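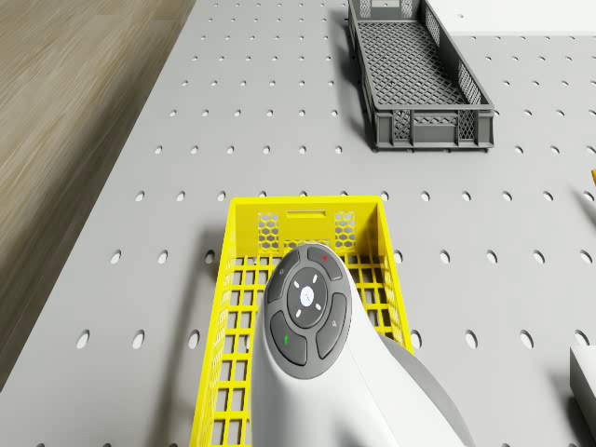

Figure 3. Simulated workspace with an empty mesh-sided crate on a perforated table.

3.2 Shade availability and kit composition

The second part of the study looked at how foundation shades are offered in gift and travel kits compared with the full-size line. Listings were collected in January from the online stores of two beauty retailers, Tonard and Prurville. After duplicates and discontinued items were removed, the set held 1,527 listings. Each listing was coded for brand, product type, shade name, fill size, regular price and sale price. Sets that held only brushes, sponges or other tools were left out.

Shade names are not used in the same way across brands. One brand's "medium tan" may be close to another's "honey" or "deep beige," and names alone cannot be used to sort products by depth. We therefore placed every shade on a 35-step scale using the color swatch shown on the product page. Two coders worked separately and then met to settle differences. Most of these involved shades with a strong pink or olive undertone, where the swatch on one store's page looked lighter than the swatch on the other's. In such cases the brand's own page was used.

Kits carried far fewer shades than the matching full-size products. Brands that sold a wide range in the standard bottle often reduced it to light, medium and deep once the foundation was packed with a primer or a brush. The gap was widest at the two ends of the scale. Shoppers who fall between two kit shades must either accept a poor match or buy the full size at the regular price.

Sale pricing followed a related pattern. Within a single kit, markdowns were often applied to some shades and withheld from others – a practice more common at Prurville than at Tonard. The Tino line was the clearest case, with its lightest and deepest kits marked down while the middle shades stayed at full price. The Ko line, by comparison, priced all shades of a kit alike in every listing we recorded.

Price per ounce was also examined. Kits usually contain a smaller bottle, and the value claimed on the box depends on how the added items are priced. Where a primer or brush was not sold separately, no value was assigned to it and the kit was dropped from this comparison. The results by brand are given in Table 4, and the limits of swatch-based coding are taken up in Section 5.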